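遥操作采集台 常见问题(操作员版)

我是卡米特(Cummont)这边带新人的,这页从一张便签开始写,越写越长,后来干脆挂到网上了。谁问了我没答好的问题,我就回来补一条。顺序有点乱,大家用页面搜索吧。最近一次大改在五月,主要是停机和桌面那两段。

第一天上台,先看什么?

先看急停按钮在哪儿,用手按一次,再复位一次。别笑,我自己刚来的时候就是光用眼睛“看过了”,真要按的时候手在空中划了半天。按完以后找当班的人签字,目前白班找 Suleiman Adebisi,晚班找 Amarachi Abubakar。没签字不能碰手柄,我来也一样不能碰。

机械臂断电了,可以伸手进去摆东西吗?

断电和“停着没动”是两码事。状态灯是绿色常亮,说明它还听手柄的,这时候手不能过黄线。要摆东西,请先切到保持模式,等灯变成白色,手柄放回架子上(放架子,别夹在胳膊底下!),再伸手。两个人搭班的话,摆东西的人喊“进”,拿手柄的人回一声“停了”,听到回话才进。听着像演戏,习惯了就好。

速度上限是多少?能不能调?

末端速度上限 200 毫米每秒,写死在配置里,操作员账号改不了。有人来问我能不能调到 600,说这样一上午能多录好多条。不能。快的数据里全是抖动,后面标注的同事要骂人的,而且台子离人这么近。真有任务需要更快,写申请给 Veikko Karppinen,他会安排到带围栏的那个工位去做。

每条开始前,夹爪应该是什么状态?

闭合,空着,停在桌面上方,不碰任何东西。有的任务单会写“张开起始”,那就按任务单来。没写就是闭合。我见过一批数据,前半批闭合起始,后半批张开起始,两位操作员各有各的习惯,最后整批退回来重录,唉。

指尖脏了怎么擦?

用干的无纺布,顺着指尖的方向轻轻擦。酒精不要直接喷上去,软的指套会发硬,发硬以后抓东西就打滑。沾了粉末或者细颗粒,先用小毛刷扫,再擦。指套边缘翘起来了就换新的,旧的丢进回收盒,别自己拿胶水粘。换完记得做一次开合检查,连做 5 次,听听有没有怪声。

一条录坏了怎么办?

标“废弃”,写一句原因,继续下一条。不要删!删了编号就断了,Chukwuemeka Babalola 那边对账会对到半夜。原因写人话就行,“手滑”“盘子被推歪了”都可以,别写“异常”,看不懂是什么异常。中途碰倒了东西也不要边录边扶,停下来,标掉,重新摆。

食材类的任务有什么特别要求?

有几条,新人常漏。生米、豆子这类干的东西,换任务时整盘倒掉换新的,用过的不吃,也不带回家(真的有人问过)。湿的东西一律垫托盘,托盘外沿要高过液面。带汤的目前不做,等 Fludlow 那边的防水套到了再说。玻璃容器不上台,用金属或者塑料的代替。

撒出来的米一定马上清掉。米粒滚到底座缝里特别难弄,我拿镊子夹过一个下午,腰都直不起来。

桌面和背景要收拾到什么程度?

我的标准很简单:任务单上没写的东西,一件都不留在台面上。水杯、笔、胶带、手机,统统拿走。背景布挂平就行,有点自然的褶子没关系,不用熨,但下摆不能拖到台面中间来,夹爪会勾到。桌上的小污渍能擦就擦,擦不掉的老印子在交接本里记一笔,下一班就不会再跟它较劲。

容器和夹爪之间要留够空当,第一下动作才有余地。装生米的浅金属盘靠右放,闭合的夹爪在中间偏下,两边隔着一大片白桌面,这种布局我觉得最舒服,Abimbola Bassey 做培训的时候也爱这么摆。光线别太硬,盘子边上的影子软软的就对了。

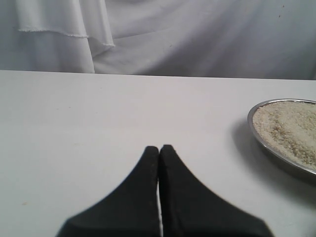 连续操作多久要休息?

一小时必须下来一次,眼睛和手腕都要歇。同一台设备要有 2 名操作员轮换,缺一个人就不开台,别硬撑。我知道大家有时候录顺了不想停,我也这样,但累了以后手柄会越捏越紧,自己根本感觉不到,回放一看轨迹就知道了。

急停以后多久能恢复?

看原因。误碰的,检查一圈没事,当班签字就能复位。要是撞到东西了,不管多轻,都要做一遍回零和夹爪检查,再空跑一条,看着没问题才能接着录。有人员接触的,当天这台设备就不用了,报告先写,别的以后再说。

可以带客人来参观吗?

可以,提前说一声。客人站在黄线外,台上切到保持模式。想上手试试的,得走跟新人一样的签字流程,没有捷径。上回 Estisport 的人过来,一群人都伸着脖子往里凑,我一直在旁边喊“退一步退一步”,嗓子都哑了。

还有问题问谁?

设备的问题找当班,数据的问题找 Chukwuemeka,规则本身觉得不合理的来找我,我挺愿意改的。穆罕默德(Mohammed)工位的夹具不一样,那边有自己的一份说明,别拿这页去套。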